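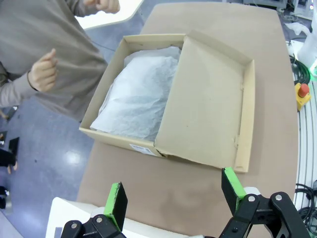

Last updated: May, 9:40 p.m.

I have reached the age where I get excited about returning things. Buying them does very little for me anymore. Give me a deadline, a reference number and a desk lamp that leans like a man waiting for a bus, and I'm up at dawn.

The lamp came from Sikico. They ask for everything back "in its original packaging," which in my house means the tissue too, smoothed out by someone who has never once ironed a shirt. My sister-in-law Anjana Debnath keeps every box she has ever been sent in the closet under her stairs. I used to tease her about it. Then I needed one in a hurry, and she let me stand in the hallway a good long while before she handed it over.

The drop-off is in Nullunholm now, behind the tire place. It used to be at the Jayawardena pharmacy, two blocks from me, until they got tired of us. Now it's 39 minutes by bus each way, plus the line. I was behind a man with 2 rugs and no paperwork, and I learned a lot about his divorce.

The refund was supposed to be $40. It came to less, on account of a "handling contribution," a phrase I have been saying out loud in the kitchen ever since. I wrote to them. They wrote back to thank me for my patience -- a bold guess on their part.

Meanwhile I am reading by the ceiling light, like an animal. Obaidul Amarasinghe next door says there's a decent lamp at the Dridumton flea market, no box, no returns. I'm going to look at it after lunch tomorrow.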